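Visual odometry drifts badly next to plain walls in sim – tune the planner or the features?
Asked in: Navigation and Mapping
Tags: simulation, visual-odometry, costmap, planner
3 answers

I'm running an indoor navigation stack in simulation. The scenes are apartments from the Vondura set, the base is a simple differential drive, and the only sensor is one forward-facing RGB camera mounted low. Pose comes from Clirent (visual odometry, default config) and goes straight into the Kassa planner. There is no lidar and I'm not allowed to add one, as the real base won't have it.

In most rooms it works fine. In one bedroom the pose slides every time the robot goes past a large dark blue wall. The planner then thinks the base is further from the corner than it is, cuts the turn, and the episode ends in a collision.

What I have checked so far:

Ground truth pose from the simulator, fed to the same planner with the same goal: no collisions.
Camera intrinsics: they match the renderer.
Tracked features: about 180 in the middle of the room, dropping under 40 when the wall fills the right half of the view.
Max features raised to 2,000: no change except that it runs slower.

The drift starts at step 229 in the run I keep replaying. I can raise the inflation radius in Kassa until the robot stays clear of the wall, but then it won't go through the bedroom door at all.

Is this something to fix in the planner, or do I need to get more features out of that wall? The render is at the end of the page, under the answers.

Answer 1 (accepted)

Leave the planner alone. Your ground truth test already shows that it does the right thing when the pose is good.

Raising the maximum doesn't help when the detector isn't finding points to begin with. The wall is one flat color with a little shading on it. What you can use is the floor and the furniture.

I would do these in order:

1. Turn on grid detection in Clirent so that each cell has its own threshold. With the default global threshold, the bed edges and the door take most of the budget and the floor gets very little. The plank lines are faint but they are there. They run mostly one way across the view, so expect them to constrain one direction better than the other.

2. Mask the shadow boundary on the floor, or at least look at what gets tracked along it. If your sim light is attached to the robot, that edge moves with you and you will be tracking points that aren't fixed to anything. If the light is fixed in the room, skip this step.

3. Fuse wheel odometry. Even a poor wheel estimate will carry you through a couple of seconds with few features. Set the visual covariance from the inlier count and don't use a constant. The shipped config uses a constant, and I think that is most of your problem.

4. Put the inflation radius back where it was.

If it still drifts after step 3, post the inlier counts for the run and I'll take another look.

Comment from the asker: It was the constant covariance. Steps 1 and 3 together got it past the corner. The light is fixed in the scene so I left 2 out. Still slightly off after the turn, but the planner copes with it.

Answer 2

You could put a texture on the wall. We did this in June for a Divetti base, just swapped the wall material for a noise pattern and the drift was gone. Takes a few minutes in the scene editor.

Comment: That fixes the benchmark and leaves the robot as it was. Real apartments have painted walls.

Comment: Sure, but it's a quick way to confirm that texture is the cause. I would do it once for that and then put the old material back.

Answer 3

Same problem here with a different scene set. I ended up adding a cost term in the planner so that it prefers headings where more of the view is furniture and less is bare wall. In Kassa you can do this with a custom critic. Mine scores each candidate heading by the feature count expected from the last map – it's slow the first time and then cached.

It makes the paths longer and a bit odd to watch. The robot will swing wide of a corner to keep a bed in view. I wouldn't do this before trying the covariance change in the first answer, which I didn't know about when I wrote mine.

Also check your camera pitch. With a low camera, a few degrees down gives you more floor and less wall.

Render from the question
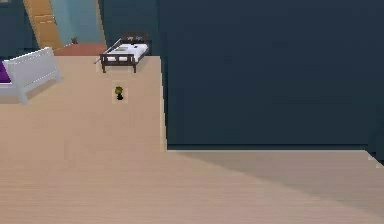
Related questions

Kassa refuses narrow doorways after raising the inflation radius
Clirent inlier count topic publishes zeros
How to load a Vondura scene without furniture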